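Grollitz Listings Text, data card and README
Version 3, January 19, 2025
Maintained by Remo Cirillo. Annotation and quarrels by Shinji Matsuda.

What this is

A set of 3,000 home listings, written by agents and sellers in the Grollitz and Skundar areas, with fields pulled out by hand for the claims each one makes. Bedrooms, baths, square footage, lot, heating, parking, school zone, and so on. The raw text is kept next to the fields so you can check our work. Please do. We found enough trouble in version 2 that I would not take anyone's word for this stuff, mine included.

What it is not

It is not a record of the houses. It is a record of what people said about the houses while trying to sell them. I get mail from users who have trained a price model on it and want to know why "updated kitchen" has almost no effect. My answer is that the phrase covers everything from a full remodel to new drawer pulls, and the data can't tell you which. If your project needs the true state of a kitchen, you need to go stand in one.

Where the text came from

The Grollitz listings were handed over by a small brokerage that was closing its office and agreed to release them with names and phone numbers removed. The Skundar ones came from Kawaguchi, a listing service that let us have expired entries only. Expired means sold, pulled, or forgotten. We were not told which, and the status column we received was wrong often enough that we dropped it. Anyone who says they can rebuild it from the text is guessing.

No active listings are included. No street addresses are included. A few descriptions mention a landmark closely enough that a local could work out the house. We masked the ones we caught.

Files

listings.csv - one row per listing, raw text in the body column
claims.csv - one row per claim, linked by listing_id
disputed.csv - claims where the two annotators never agreed
wordlist.txt - abbreviations and what we decided they mean
CHANGES.txt - what was broken and when we noticed

Main fields in claims.csv

listing_id: integer, not the broker's number
claim_type: size, room, condition, location, system, outdoor, other
claim_text: the exact words, spelling mistakes kept
stated_value: a number if the seller gave one, otherwise blank
checkable: yes, no, or partly
notes: free text, uneven, sometimes cranky

The checkable column gets the most complaints. "Two-car garage" is yes. "Charming" is no. "Walking distance to shops" is partly, and I know how that sounds. Shinji wanted to call it yes with a cutoff distance. I wanted to call it no and move on. Neither of us has been persuaded, so partly is where it sits.

Known problems

Square footage. Sellers measure how they like. Some include the garage, some include the finished basement, and one Skundar seller seems to have included the deck. We copied the number given and did not fix it. There are 143 listings where two different square footages appear in the same description. Both are kept, as separate claims.

Bedrooms. "Bonus room," "flex space," "den/4th bed" and "possible nursery" all turn up. We only count a bedroom if the listing flatly calls it one. This makes our totals lower than the headline numbers, and I think the headline numbers are the ones that are off.

Abbreviations. "FP" is fireplace nearly everywhere, but one office used it for floor plan. "WD" can be washer and dryer or wood, as in WD FLRS. Check wordlist.txt before you write a parser, then check the parser.

Duplicates. Thirteen listings are relists of the same home with a new opening line. We left them in and flagged them in notes. It is fun to watch "cozy" turn into "efficient" after a price cut, but they will leak across a train and test split if you let them.

Photos. None are included. We have no rights to them, and I doubt they would settle much. A wide lens can make a pantry look like a ballroom.

How the claims were marked

Two people read every listing on their own, then compared. Where they differed, they talked it over once. If that failed, the claim went to disputed.csv with both readings. No third person broke ties. I have seen data sets where a tie-breaker was brought in and the agreement score went up nicely, and all it meant was that one tired person had picked a side.

The May pass was done faster than the others and it shows. Claims of type "system" from that pass miss a good number of water heaters. We have redone the Grollitz half. The Skundar half is still as it was.

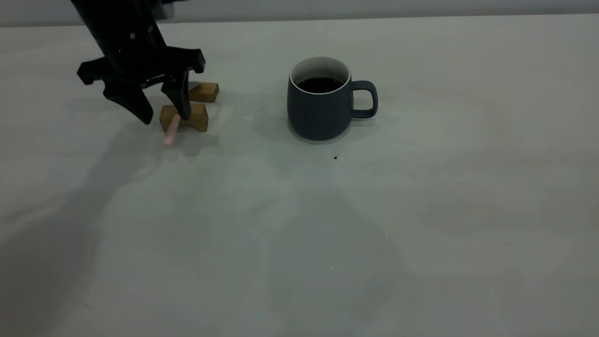 Materials claims deserve more suspicion than they get. Listings say "hardwood throughout" when there is hardwood in the hall, and "solid wood cabinets" when only the doors are. A close look will get you as far as the block under that black fingertip: it's wooden, and I can say so without much worry. It won't give me the species, the age, or whether it was worth the money, and sellers are happy to supply all of those. So claim_text keeps "real oak" exactly as written, and checkable says partly.

Suggested uses

Parsing real estate shorthand. Studying how sellers hedge. Testing whether a model can pull stated facts without adding its own. That last one is where I have seen the worst results. Given "three bedrooms and a fenced yard," more than one system has helpfully supplied a dog.

Uses I would argue with

Appraisal. Lending. Ranking neighborhoods. Anything that treats the location claims as facts. Some of the wording in these listings is a polite way of saying who the seller thinks should live there, and a model will pick that up without being asked. We flagged what we noticed with "steering" in notes. There is surely more.

A group using the Grakier toolkit reported very high accuracy on an earlier version. They had left the notes column in the input. Drop it before training.

License and corrections

Free for research. Ask before any paid use. Send corrections with the listing_id and the exact words you are unhappy about. "The bedroom counts look wrong" will go to the bottom of the pile. Fixes to the Skundar water heaters are especially welcome - Remo will merge them as they come in.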